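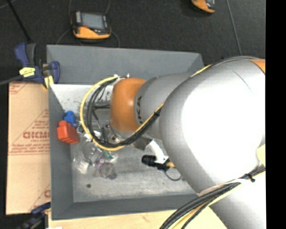 Larkeo est un jeu de données sur les noms de couleurs en français courant : des gens, des teintes, et les mots qu'ils emploient quand personne ne leur fournit de liste. On présente souvent ce genre de collecte comme une mesure de la perception. Je n'y crois pas beaucoup, et le présent fichier explique pourquoi tout en documentant les colonnes. Un câble jaune à côté d'un capot orange ne pose de problème à aucun locuteur, et il faut se méfier des corpus qui tirent leurs bons scores de paires aussi commodes. Un segment gris argenté est déjà plus gênant : « gris », « argenté », « métallisé » ? Le reflet blanc qui mange la face arrondie appartient-il à la couleur de l'objet ? Les outils automatiques répondent à cette dernière question sans hésiter, ce qui devrait inquiéter.

Version
Fichier lisezmoi de la version publiée le 7 septembre 2020. Les versions antérieures circulaient sous le nom de Joreo et contenaient une erreur d'encodage sur les accents. Si vos fichiers affichent « violet fonc » sans la dernière lettre, jetez-les.

Contenu
reponses.csv : 3 000 lignes, une par réponse, séparateur point-virgule, UTF-8.
teintes.csv : les coordonnées sRGB des teintes présentées à l'écran.
participants.csv : tranche d'âge, langue maternelle déclarée, type d'écran déclaré.
notes_relecture.txt : les désaccords entre relecteurs, non résolus pour la plupart.

Colonnes de reponses.csv
id_participant : identifiant aléatoire, sans lien avec l'ordre de passage.
id_teinte : renvoie à teintes.csv.
brut : la réponse telle qu'elle a été tapée, fautes comprises.
norm : la réponse après normalisation (minuscules, accords ramenés au masculin singulier).
duree_ms : temps entre l'affichage et la validation. À prendre avec des pincettes, voir plus bas.
doute : vaut 1 si la personne a coché « je ne suis pas sûr ».

Collecte
43 participants, tous volontaires, recrutés par Elaine Siqueira et Gervásio Coutinho dans leur entourage et dans l'entourage de leur entourage. Appeler cela un échantillon serait généreux. Chacun passait le questionnaire chez soi, sur son propre écran, avec sa propre lumière. Nous avons demandé de désactiver le mode nuit. Rien ne prouve que la consigne ait été suivie, et deux séries de réponses où tous les blancs deviennent « crème » laissent penser le contraire. Elles sont restées dans le fichier.

Normalisation
C'est ici que le jeu de données prend parti, et l'utilisateur devrait le savoir. Lindalva Dantas a écrit les règles, Ismael Sampaio les a contestées presque une par une. Quelques décisions :
« bleu-vert » et « vert-bleu » ne sont pas fusionnés. Ismael voulait les fusionner.
« bordeaux » et « lie-de-vin » restent distincts.
« kaki » est conservé tel quel, alors que le mot désigne manifestement des choses différentes selon l'âge de la personne.
« couleur brique » devient « brique », mais « rouge brique » ne bouge pas. Je trouve cette règle incohérente et je l'ai laissée faute de mieux.
Les réponses du type « moche » ou « celle de ma salle de bains » sont codées HORS dans norm. Elles sont souvent plus intéressantes que les autres.

Limites
Le temps de réponse mélange l'hésitation sur le mot, la vitesse de frappe et le téléphone qui sonne. Un lecteur de la première version y a vu la preuve que l'orange est « plus difficile » que le rouge. Le mot est plus long à taper. Il n'y a pas besoin d'aller chercher plus loin.

Les aplats présentés sont uniformes, mats par construction, sans voisinage. Presque aucune couleur ne se présente ainsi hors d'un écran. Toute généralisation aux objets ou aux peintures est à la charge de celui qui la fait.

Le champ « langue maternelle » est déclaratif. Les bilingues ont dû choisir une case, ce qui est un défaut du formulaire.

Usages déconseillés
Entraîner un classifieur de couleurs destiné à un produit. Comparer le français à une autre langue. Conclure quoi que ce soit sur les différences entre hommes et femmes : le genre n'a pas été demandé, et l'inférer à partir du vocabulaire serait circulaire.

Usages raisonnables
Un cours de statistique sur les données sales - 20 minutes suffisent pour trouver de quoi discuter. Un point de départ pour écrire de meilleures consignes. Des tests de normalisation de texte court.

Contact
Janaína Amaral reçoit les signalements d'erreurs. Joindre l'identifiant de la teinte et la valeur de brut, sans capture d'écran : une capture ne dit rien de la couleur que vous avez vue.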